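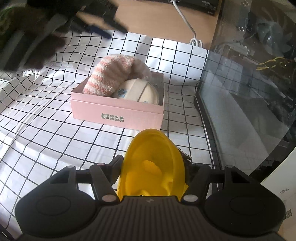

4. Fitting and levelling the Casia 60 worktop

4.1 Before you start

Leave the worktop flat in the room for one full day before fitting. Check that the carton holds the top, four legs, the fixing bag and the Tranholm rail. If a part is missing, quote batch code 410 when you write to Cullby.

Caution: The top weighs 34 kg. Two people must lift it.

4.2 Fitting the legs

1. Lay the top face down on a clean blanket.
2. Place each leg plate over its four pilot holes.
3. Start all screws by hand, then tighten them in diagonal pairs.
4. Turn each foot fully in.
5. Lift the table upright. Do not drag it – the leg plates can bend under side load.

Note: Power drivers must be set to the lowest torque. Threads stripped by overtightening are not covered.

4.3 Levelling

1. Set a spirit level along the long edge and turn the feet until the bubble is centred.
2. Repeat across the short edge.
3. Check the long edge again. Small changes are normal.
4. Tighten the lock nuts with the 10 mm spanner.

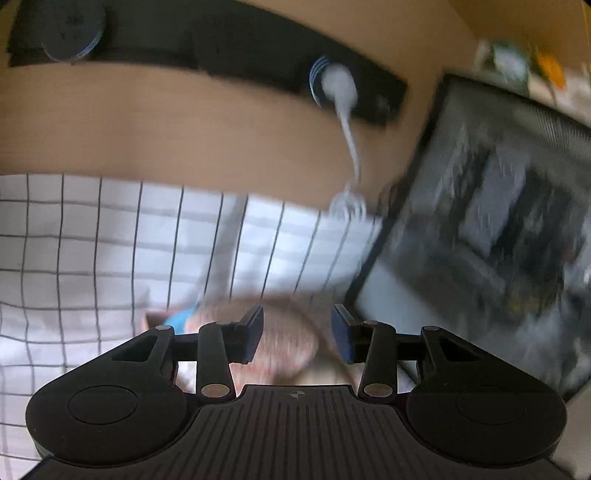 5. Press down on each corner in turn. If the table rocks, slacken the lock nut at that corner and repeat from step 1.

4.4 Fitting the rail

The rail clips to the rear edge and carries mains leads clear of the floor. Slide it on from the left until it clicks. Models sold before January use the older Najjar clip, part 117, and need two extra screws.

Caution: Unplug all equipment before routing leads. Do not trap a lead between the rail and the wall.

Wipe the surface with a damp cloth only. For oiling, see section 6.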